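# The Drasell Ferry

The ferry from Drasell stopped running in August, and the letter about it came two weeks after the last crossing.

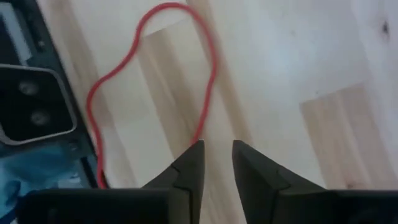 ## The letter

It was addressed to the household. I read it standing at the mailbox and then again in the kitchen. Edeo, the company that ran the boat, thanked us for our patience and said we could claim back any unused tickets by mail. I had 16 of them in a coffee can over the stove. My mother had bought them in books because books were cheaper. She had been dead since the spring and I had not used one.

The form asked for the date of purchase. I didn't have that. I put down the year, signed it, and then left it on the counter under the salt.

My sister called that night and asked if I was going to sell the house now.

"Why now?" I said.

"There's no boat."

"There's the road."

"The road takes two hours," she said. She had never liked the road. When we were kids she got sick on it every time, always at the same bend, past the Björklund farm where they kept the gray horses. My father used to pull over before she asked.

I told her I'd think about it. She said I'd told her that in the spring too.

## The road

I drove it in November, when the leaves were down and I could see the lake most of the way. I had a thermos and the form in an envelope. The post office on our side had closed years before, so anything that needed a stamp had to go to Wanerent, on the far shore. By boat that had been twenty minutes and a cup of bad coffee from the machine.

The Björklund place had a new roof. The horses were gone, or in the barn. I slowed down at the bend out of habit and a truck behind me leaned on its horn.

In Wanerent the woman at the post office weighed the envelope and said it needed extra because of the tickets.

"What are they?" she asked.

"Ferry tickets."

"They're paying those back?"

"That's what it says."

She went into the back and came out with her purse. She had four of her own, folded in with some receipts, and she wanted to know where I'd gotten the form. I said it came in the mail. She hadn't had one. She lived on the wrong side to get one, she guessed, though she'd ridden the thing for years to see her aunt.

I took the envelope back, tore it open, and let her copy the form on the machine behind the counter. Then she gave me a new envelope and didn't charge me for it.

## The landing

The boat was still tied up at the Wanerent landing, with a chain across the ramp. A sign on the chain said to see the schedule, and the schedule board was blank. I sat on the bench and drank what was in the thermos.

An old man came down with a dog and stood looking at the boat too. He said they'd asked 200 dollars for the bell and somebody had paid it. I looked up at the wheelhouse and saw the bracket where it used to hang. My mother had set her kitchen clock by that bell. It wasn't a good way to set a clock, since the boat was hardly ever on time, and we were late for most things.

"You from over there?" he asked.

"Yes."

"You going to stay?"

I said I had the winter's wood in already. He nodded and the dog pulled him along toward the rocks.

It was dark before I got home. I put the coffee can back over the stove. I had kept one ticket out of the envelope, and I put that in it, and then I called my sister and told her about the roof.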